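Oltcombe bench notes: gripper comparison, wet lab glassware
README, last touched 10 July 2023

Hi! If you found this folder through the Nimano page, welcome. If you found it because Anoma Paul told you I have "all the gripper stuff", also welcome, and please be patient with my file names. I started this as a private notebook and it has grown a bit.

What I wanted to know was pretty simple: can a plain parallel gripper with hard fingers handle ordinary lab glass well enough that we can stop shopping for something fancier? I've been putting two finger sets through the same chores – the stock ones that came with the grippers, and a set Colm Heffernan cut for me with a shallower angle at the tip. Same arms, same controller, same table, different fingers.

What's in the folder

runs/ has the joint logs and gripper widths, one file per run. There are 159 of them. Logging is at 30 samples a second, which is plenty for the arms but a little coarse if you care about the exact moment a finger touches glass (I do, and it bugs me).

video/ has the head camera view for every run. The wrist views got their own folder after I mixed them up twice.

notes.txt is me grumbling in real time. Read it before you trust any of the numbers, especially for the first 20 runs, when I had the grip force set way too high and was too nervous to notice.

The chores

Pick up a flask with a little liquid in it, hold it, set it back down. Pass it from one arm to the other. Take a pipette off the stand and hang it up again. The pipette one is by far the hardest and I have only 7 runs I'd show to anybody. The notch in the bar doesn't forgive a crooked approach.

How the fingers compare so far

Stock fingers are fine on the neck of a flask as long as the arm comes in level. Colm's fingers put up with a sloppier approach, but they tend to slide upward when the glass gets narrow. For the handoff I like Colm's on the receiving side and stock on the giving side. I haven't tried every combination yet, so don't quote me on that!

Clear glass is still a pain for the depth camera. I ended up teaching the flask position by hand and using color video only, and the Apaza controller was happy enough with that. The tip box, being pink and solid, gives it no trouble at all.

The right gripper holding the glass, then both grippers open with the flask on the table:
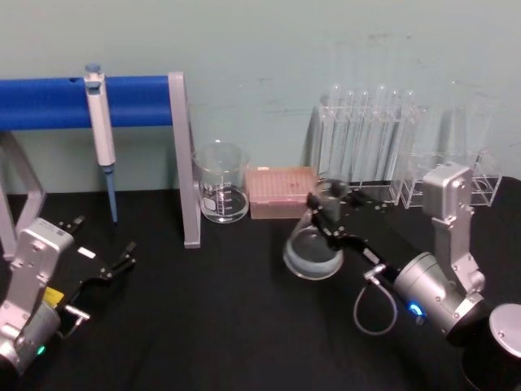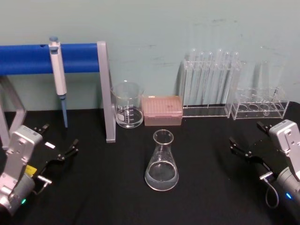 Known problems

The clocks on the two arms drift apart over a long session. There's a fix in tools/ but you have to run it yourself. The cable on the right wrist loops out pretty far, so if you copy my paths onto your own setup, check your clearance first and go slow.

Run names that end in "b" are repeats after I bumped something. Keep them or toss them, up to you.

Still to do

More pipette runs, and soft pads on both finger sets. Oltetgate has offered to lend me a different gripper in December, and I'll add a third set of logs once I've had time to play with it. Questions go in the issues tab – I read them all, just not quickly.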